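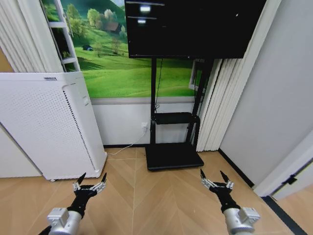 **What does Wellis 2 do?**

Wellis 2 plans how a two-armed robot moves through a furnished room, where it puts its hands, and when it should stop and look again before going on.

KISTNESS, February 2023 — Trimilum has released Wellis 2, a new version of its planning and control software for mobile robots with two arms. The release is available to existing license holders now. New customers can order it from March.

The first version of Wellis treated driving and reaching as separate jobs. A robot drove to a spot, parked, and handed control to the arm planner, which had to make do with wherever the base had ended up. If the object was a little too far away or the elbow would hit a cabinet, the whole job failed and had to be restarted by an operator. In Wellis 2, the base and both arms are planned together. The software can shift the base a short distance in the middle of a reach, or pick up with the other hand if that side has more room.

The change took 18 months. "We tried for a long time to keep the two planners and make them talk to each other," said Halvard Söderlund, head of planning at Trimilum. "That was the wrong decision and it was mine. Once we put everything into a single planner, we could throw out a lot of code that only existed to pass messages back and forth."

## Perception

Wellis 2 builds its map of a room from head and wrist cameras together. The head camera gives the layout and the wrist cameras fill in what the head can't see, such as the side of an appliance or the space under a shelf. Each surface in the map keeps a record of which camera saw it and how long ago. When a surface is older than a limit set by the user, the planner will not send a hand close to it until it has been checked again.
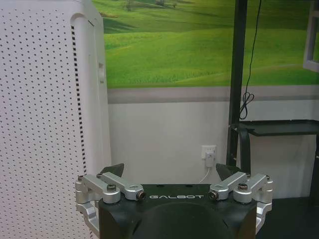
The age limit can be set for a whole room or for a single object. Walls and built-in cabinets can be given a long limit, while chairs, bins, and anything on wheels can be given a short one. In the first version there was one limit for everything, and most customers ended up setting it so low that the robot spent much of its day looking around.

Thin objects have been given their own handling. Cords, chair legs, and stand poles often have too few points in a depth image to survive filtering, and the old map would sometimes drop them. Wellis 2 runs a separate pass on the color image, looks for long narrow shapes, and adds them to the map with a margin around them. The margin is set to a cautious value by default and can be lowered.

Printed scenery and dark screens were another source of trouble. A large landscape picture could be read as open space, and a glossy screen could return a reflection in place of its own surface. The new version compares the depth reading with the flat area around it and treats both as solid when the two disagree. "If the software isn't sure that there's a wall, it should behave as though there is one," said Leonor Ramalho, who leads perception work at the company. "You lose a bit of usable space that way. We think that's a fair price."

## Tooling

The release includes Zamfir, a replay and inspection tool that was used only inside Trimilum until now. Zamfir opens a recorded run and shows the camera images, the map, and the plan side by side on one timeline. A user can stop at any point, change a setting, and have the planner work out the next move again from that moment. The robot does not need to be switched on.

Zamfir also keeps the plans that were considered and turned down, with the reason for each. Customers in the pilot asked for this more than for any other feature. It makes recordings larger, and it can be turned off. 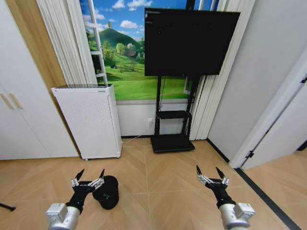 Trimilum tests each build against a set of 257 recorded runs in furnished rooms before it goes out. The set covers narrow doorways, cluttered floors, furniture that has been moved between runs, and low objects close to the robot. Low objects get particular attention. A small wastebasket on the floor right beside an open gripper is easy to lose from the map when the arm passes in front of it, and with both arms held forward, a planner has to know where it is before it swings either wrist. Wellis 2 keeps such an object in the map while it is hidden by the robot's own arm, and clears it only after a camera has seen the floor there.

Wellis 2 was run by eight pilot customers before release. Their reports led to several changes, among them a slower default speed when crossing a floor strip between rooms and a clearer message when the planner gives up. The old message gave an error code. The new one names the joint or the object that stood in the way.

## Known limits

Wellis 2 does not plan for stairs or ramps. Clear glass is still mapped poorly and should be marked by hand in the room file. Soft objects such as curtains are treated as solid, so a robot will keep clear of a curtain that it could safely brush against. Work on this is under way, and no date has been set.

## Availability and upgrades

License holders can download Wellis 2 and Zamfir through their usual account. Room files from the first version can be opened in the new one, but age limits have to be set again. Custom arm settings are carried over for review and stay inactive until a user approves them. Planning for the upgrade should allow about 2 hours per robot, most of it for camera calibration.

The first version will continue to receive fixes for safety faults. It will get no new features.

## About Trimilum

Trimilum develops planning, perception, and inspection software for mobile robots. The company is based in Kistness. Press questions and requests for a Zamfir demonstration can be sent to the Trimilum press office.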